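Haltska's fruit-sorting software gets a planner that changes its mind
By Maeve Carroll
February, 4:10 p.m.

Software firm Haltska has pushed out a new version of Mevine, its planning layer for robot arms, and the big change is that it quits following its own list.

Old Mevine looked at the table once, wrote out every move, then ran them top to bottom. Fine until something rolled. The new one picks a single object, makes the move, looks again, picks the next. Replanning after every grasp, in other words. Slower on paper. Haltska says it ends up finishing more jobs without a person stepping in.

The demo task is plain on purpose. One basket, a banana, grapes, a lemon, an apple, a longish yellow fruit. Fruit goes in basket.

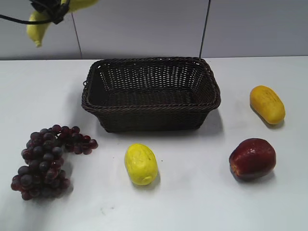 "Everyone wants to show us the hard thing," said Donal Buckley, who runs the planning team. "I want to see the dull thing done over and over with the laptop shut."

Buckley's group rewrote the part of the code that decides what to grab first. The old rule was closest to the gripper wins. Simple, and bad. It would go for an item tucked behind another one and clip the neighbor on the way in. Now each object gets a score: how clear the path is, how sure the vision side is about the shape, how much room the fingers have to open. Highest score goes first. Then all the scores are thrown out and worked out again from fresh camera data.

That last bit cost them. Early builds took six seconds to think between moves, which Buckley called "unwatchable." Most of that was the perception step rebuilding the whole table from zero each time. The fix was to keep what hadn't changed and only redo the patches that had. No word yet on what the number is today, the team wants to test on slower machines before they quote one.

Touran Zamani handles perception. Her headache is grapes. A lemon is one lump with one middle. A bunch is dozens of little round things, and the segmenter used to split it into pieces and hand the planner a pile of tiny targets. The release merges touching blobs of similar color before anything goes to the planner. Works on grapes. Can go wrong with two apples side by side, Zamani said, and theres an open bug on it.
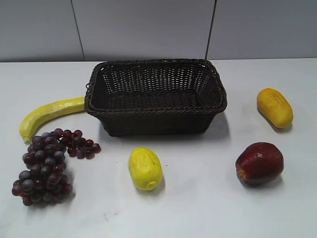 Contact is the other sore spot. When an item leans on the rim of a container the depth data gets muddy, and the software can decide the two are one thing. It then either tries to lift the container or gives up. Mevine now flags those cases as "touching, unsure" and leaves them for later in the run, when there is less clutter and a second look from the wrist camera may settle it. If not, it stops and asks.

Operators get a bit more say too. There's a new log viewer that shows the score for every object at every step, so you can see why it went for the banana and not the lemon. Orla Dunne, an integrator at Geraghty who has had the beta since it opened, said the viewer is the piece her crew uses most.

"Before, it did something odd and we shrugged," Dunne said. "Now I can see it was a bad depth read and go fix the light."

She was cooler on setup. Calibrating the fixed camera and the wrist camera against each other took her team four tries, and the docs skip a step. Haltska says the docs are being fixed.

Also in the release: a dry-run mode that plans without moving the arm, a speed cap you can set per object, and support for 16 gripper profiles. Custom fingers still need a config file written by hand. Achilleas Bakalis at Cenditz, which makes a rival planner, said looking again after each pick is the right call but called the scoring weights "guesswork until someone publishes teh numbers." Haltska said it will post test results with the next update.

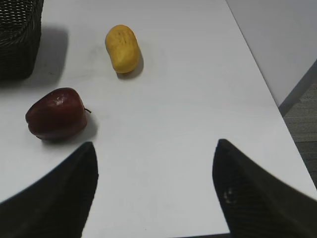
What does the wrist camera do that the fixed one can't? It gets in close right before the grasp, so the software can correct the finger position for small errors in the first estimate. The fixed camera still picks the target.

Current users get the update at no charge. Old saved plans won't load, they have to be rebuilt in the new format.

COMMENTS (3)

palletjack: Does dry run still need the arm powered on? Ours is in a shared cell and I'd like to plan from my desk.

R. in controls: @palletjack no, worked for me with just the camera feed. You do need the calibration file loaded or it errors out.

tinbender6: Old plans won't load?? We have a year of those. Would of been nice to get a converter.

Contact the newsroom | Copyright, all rights reserved | Back to top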